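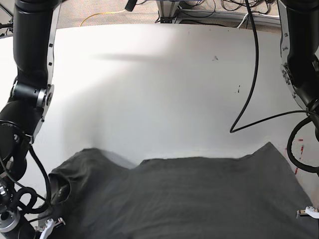

Reviews > Home Robotics > Opinion

News Reviews Opinion Workshop Letters Subscribe

The Folding Kit Is Worth Having, but Not for the Folding

By Ebise Hailu

7 min read

My mother folded shirts on the kitchen table with the radio on, and she could do a whole basket without once looking down. I thought of her a good deal this spring, because I spent most of April with the Sidinus two-arm bench kit, which is sold (among other things) as a way to get a T-shirt folded without anybody's mother being involved. People keep writing to ask me whether they should buy one. I've been giving short answers by email and feeling bad about it afterward, so let me give the long one.

The kit costs 4000 dollars before shipping. For that you get a pair of black jointed arms with silver metal brackets, two little white grippers, a great deal of black cable, and a year of the Fetel software, which is where you teach the thing what you want. You supply the table. You also supply the shirt, and I'd suggest a dark gray one on a white top, as I did, so that you and the software both have an easy time telling where the cloth stops and the table begins.

I should say right away that I like it. I like it more than I expected to, and more than some of my friends think is reasonable. But I think it's being sold to the wrong people with the wrong words, and that bothers me enough to fill a page.

The box says "laundry, handled." Well, no. On a good evening my pair could take a plain cotton T-shirt, already spread out more or less flat, and bring it to something you'd be willing to put in a drawer. It took 4 minutes. If a sleeve was bunched up under itself, or the neck had rolled over, it might pinch two layers where it wanted one and carry on quite happily with the wrong idea of the shirt. A person would feel that in the fingertips and let go. These grippers are simple parallel jaws, they open and they close, and they have no more feeling in them than a pair of salad tongs. I don't hold that against them at the price. I do hold it against whoever wrote the box.

And a T-shirt, bless it, is a harder thing than people imagine! Folks see videos of robots lifting car doors and suppose that a bit of soft knit must be nothing. A car door is the same shape every time you come to it. A shirt never is. Drop it twice and you have two different problems, with wrinkles in new places and a corner standing up in a little peak where there wasn't one before. I used to explain this to visitors and watch their faces go polite. Now I just hand them the controls and let them try to pick up a hem, and after a while they come around to my view of it.

That brings me to what the kit is really good for, in my opinion, and it's learning. You guide the arms through a fold by hand, the software keeps a record of the motion, and after 10 good demonstrations it will have a go by itself. The first time it tried on my table I called my whole family in from the other room. It made a mess of the shirt and we all cheered anyway. I've read a fair number of books on this subject and none of them taught me as much as that month of standing over a table, wondering why a move that was fine on one try was hopeless on the next. If you teach, or if you have a patient teenager, or if you're simply the kind of person who takes the back off the toaster, I think you would get your money's worth and then some.

Now for the grumbles, as a review without grumbles is only an advertisement.

Cables first. There are too many of them and they're all longer than they need to be. They loop around the bases, they hang down between the arms, they wander off across the carpet looking for an outlet. The manual gives cable routing half a page and one drawing, and the drawing is of a tidier world than mine. The rival kit from Kazemi runs most of its wiring inside the arm, and you can sweep around it. It also costs a good deal more and has a shorter reach, so I'm not telling you to switch - only that it can be done, and I wish Sidinus would do it.

Next, lighting. The software is fussy about glare, and a shiny white table under a bright lamp will give it trouble at the washed-out end. I moved my lamp 3 times before I found a place we could both live with. A sheet of plain matte paper helps too, if you don't mind taping it down.

Last, the subscription. After the first year Fetel wants a monthly fee, and without it you can't train anything new, though your old folds will still run. I find that stingy. Asirach, who make the small desktop arm that so many schools have, let you keep the training tools for good, and their customers love them for it. A machine whose whole charm is that you can teach it something ought to stay teachable for as long as it's bolted to your table.

So to the reader who wrote that she has four boys and a mountain of shirts and wants to know if this will save her evenings: please don't, not yet, buy yourself a comfortable chair and teach the boys. To the gentleman who runs an after-school club and worries that the kit is too much of a toy, I'd say go ahead, and order a bag of cable ties with it. The medium ones. The small ones won't go around the bundle.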